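Stareck Supply Room
Stock tracking and reorder software for clinics, labs and small warehouses
Product page last updated 10/4/19

If you run a supply room, you already know how the morning goes. Somebody opens a drawer, finds the last box of something everyone needs, and sticks a note on the door that falls off before lunch. Stareck Supply Room was written for people who would like to stop living that way. It keeps a running count of what you have, where it sits, who took it out and when the next delivery is due, and it does all this on the computers and phones you own today.

Every item gets its own record, with a part number, a shelf or bin, a supplier and a lot number if you use them. Scan an item out and the count drops. Scan a delivery in and the count goes back up, and the open purchase order closes itself if everything on it has arrived (if it hasn't, the order stays open and the missing lines turn red, so you can call the supplier with the facts in front of you). You can set a low mark and a high mark for each item, and we suggest you begin with your busiest shelf and let the rest follow as you have time.

Expiration dates deserve a word of their own, as they are the thing our customers ask us about most. Supply Room keeps a separate count for each lot, puts the oldest one at the top of the pick list, and sends a reminder ahead of the date you choose. The reminder can go to one person or a whole group, and it keeps coming back every morning until someone marks it as handled. A few people find this annoying. Most of them thank us later!
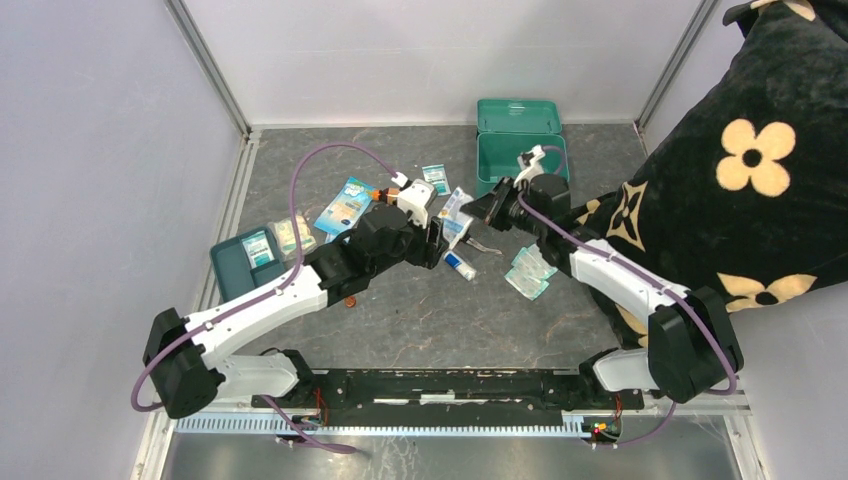 Medical supplies on a gray marble-patterned surface, with two robot arms reaching in.

Moving over from a spreadsheet is easier than you might fear. Send us the file in whatever state it is in, and our import team in Omville will match up the columns, flag the duplicates and send it back for you to look over before anything goes live. Our sample import has 501 lines in it, and you are welcome to play with that one first if you'd like to get the feel of the screens before trusting us with your own list.

Supply Room comes in two editions. Tusholm is the smaller one, for a single site with up to 4 storage areas and 5 user logins. Arabzadeh is meant for organizations with several buildings, and adds transfers between sites, spending limits by department and 13 ready-made reports, including the usage-by-month report that managers tend to print out and carry into meetings. Both editions include phone support, all updates and the same barcode label designer, and you can move up from Tusholm whenever you like without entering anything twice.

Works with: most USB and Bluetooth barcode scanners, standard label printers, any current web browser
Exports to: CSV, PDF
Training: online, included with both editions
On-site setup: available on request, quoted separately

To set up a walk-through or ask for a price, use the contact form and tell us a little about your supply room, such as how many people use it and what you are tracking with now.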